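Right, moved flat again. Fourth time. Doing a thread on clearing out clothes before a move because three of you asked and I can't keep typing it out in DMs. Written on a bus so bear with me.

1/ Start with the clothes, before the books, before the kitchen. Clothes take up the most room and you've got the weakest excuses for them. I left them till last when I went from Lodano to Boltari and ended up paying for a second van. Never again.

2/ Don't empty the whole wardrobe onto the bed. I know all the telly people say to. You will run out of steam at 9pm and then you've got no bed. One drawer. Finish it. Tea. Next drawer.

3/ Three piles: coming with me, going, needs a wash before I can decide. That last one matters more than you'd think, half of what I thought I hated just smelled of wardrobe.

4/ The "going" pile leaves the flat the same day. Bag it, put it by the door, better still in the car if you've got one. If it stays overnight you'll go back in for that jumper. I did. Twice. Same jumper.

5/ Wash and dry everything you're keeping a good week before the van. Packing stuff that's a tiny bit damp = opening a box in March to a smell you cannot describe to your mother.

6/ Baskets over boxes for the last load. Rigid ones with handles and holes in the sides. They carry easily, air gets in, and you can use them at the other end while you wait for drawers to turn up.
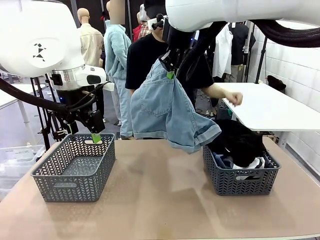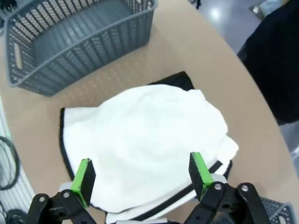
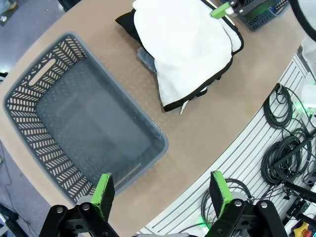
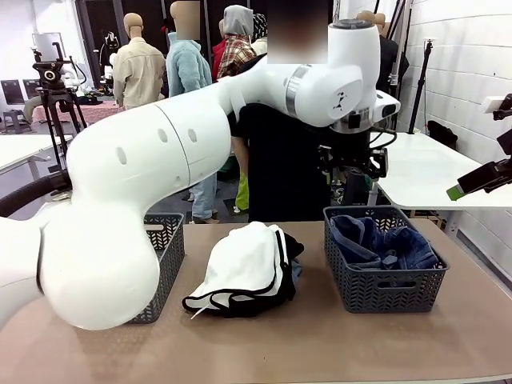
7/ Selling. Be realistic. I listed 60 things and the ones that went were coats, jeans and one pair of boots. T-shirts don't sell. Nobody wants your fun run top. Give yourself two weeks then whatever's left goes to the charity shop, no relisting, no "just dropping the price a bit"

8/ Photos for listings: daylight, near a window, plain background, show the label and any marks. Say it's got a mark if it's got a mark. Saves so many mesages later.

9/ Charity shops: ring first!! The one on Warraich Road was full and wasn't taking anything, and I'd walked there with two bin bags in the rain. The textile bank behind the station took the lot, even the odd socks.

10/ Vacuum bags. Mixed feelings. Brilliant for duvets. Bad for anything wool, and they weigh a ton once you've got carried away. Also one of mine slowly blew back up in the van and wedged itself against the door.

11/ Keep a "first two days" bag and don't let it go in the van. Pants, socks, something warm, something you can be seen in, towel, phone charger, loo roll. Carry it yourself. On your actual person.

12/ Labels. Write the ROOM on the box first, contents second. "Misc" is banned. I opened one last night that said "misc bits 2" and it was a single curtain and a torch

13/ Movers since people asked: we used Zisitz, they were fine, on time, a bit rough with the bookcase. I'm not on commission lol. Get the quote in writing and ask wether stairs are extra, because for us they were.

14/ If you're sharing with someone, do your own clothes only. Do not touch theirs. Do not hold things up with a face. We got through this move without a row and I put it all down to that one rule.

15/ Thread's had 2,000 views already which is silly, hello new people, it's mostly soup on here normally.

Someone asked about shoes. Stuff them with socks, soles facing out, heaviest at the bottom of the bag. Right this is my stop, will do kitchens tomorow if I can find the kettle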